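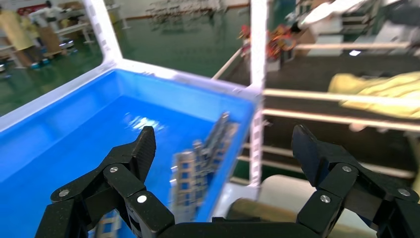 Yaowalak wanted to know who had put the long ones in with the short ones, and she wanted to know before the bell.

"They came over like that," Hemi said.

"Came over from where?"

"From Temdale. I signed for them and I put them on the floor."

She had a sheet in her hand with the Jemero order on it and she read it again, though she had read it twice at the table by the window. The order was for 69 grids, long pattern, to go out on the afternoon truck. The short pattern was for Ellery and wasn't due until Monday. Both kinds were gray and both kinds had the same openings, and the only way to tell them apart quickly was to stand one next to another.

"So we stand them next to each other," Hemi said.

He was 15 months into the job and he still said things like that, as if saying it got half of it done. Yaowalak put the sheet in her pocket and went to get gloves.

They worked with two bins. Hemi pulled a grid, held it up against the one he had already measured, and said long or short. Yaowalak wrote a stroke on the back of the Jemero sheet and laid it in the right bin. The edges had not been finished well. She felt them catch on the gloves and made a note of that too, under the strokes, in smaller writing.

After the first bin Warrick Mahuika came down from the office and watched for a minute.

"Is this going to make the truck?"

"If you go away," Yaowalak said.

He didn't go away. He took a grid out of the pile and turned it over and ran his thumb along the bottom bar, where there was a number stamped. 1831. He put it down and picked up another. That one was stamped 1831 as well.

"Same number," he said.

"It's the batch," said Hemi. "They're all that."

"Then they ran both patterns in one batch."

"Looks like it."

Warrick thought about that. He had been at Temdale himself before he came here, on the saws, and he didn't like to hear the place run down, but he didn't like this either. He said he would phone Tipene. Then he stood there a while longer and didn't phone anyone.

"How's your mother?" Yaowalak asked him, without looking up.

"She's home. She got home last night."

"Good."

"She's already moved the couch."

"On her own?"

"She got the neighbor's boy to do it. Then she had him move it back." He rubbed the back of his neck. "She wants me to come and look at it in both places and say which one."

"Long," said Hemi.

Yaowalak made the stroke.

Warrick went up to phone. They could see him through the office glass, walking to the end of the cord and back. He never used the cell phone for Temdale. He said they took you more seriously if you rang from a desk.

By lunch they had the long ones all together and they were six short. Hemi counted the strokes and then counted the grids, and he got the same answer both ways. He sat down on an upturned crate and took his gloves off. There was a red line across his palm where the seam had been pressing.

"We could send what we have," he said.

"The order is for 69."

"I know what it's for."

"They have a frame waiting with 69 places in it. What do they do with the rest of the places?"

Hemi didn't have an answer for that. He got his sandwich out of his jacket and gave her half of it, and she ate it standing up, reading the sheet.

It was Hemi who thought of the Kolau returns. Back in May a load had come back from Kolau because the paperwork was wrong. There was nothing the matter with the parts. It had gone up on the high rack behind the cartons and no one had asked about it again. He remembered because he had been the one on the ladder. It was his first big lift and his legs had shaken the whole way down, and he had told Yaowalak it was the ladder.

He went up now and his legs were fine. He passed the cartons down to her one at a time. Behind them was a bundle wrapped in brown paper with the tape gone yellow. She cut it open on the floor with her knife and took out the first grid and held it against the measured one.

"Well?" said Hemi from the ladder.

She turned it end for end and tried it again.

"Long," she said. "Come down and hold the bin."

Warrick opened the office door and called out that Tipene was very sorry and could have more here by Wednesday.

"Tell him Wednesday's fine," Yaowalak called back, "and tell him to do something about the edges."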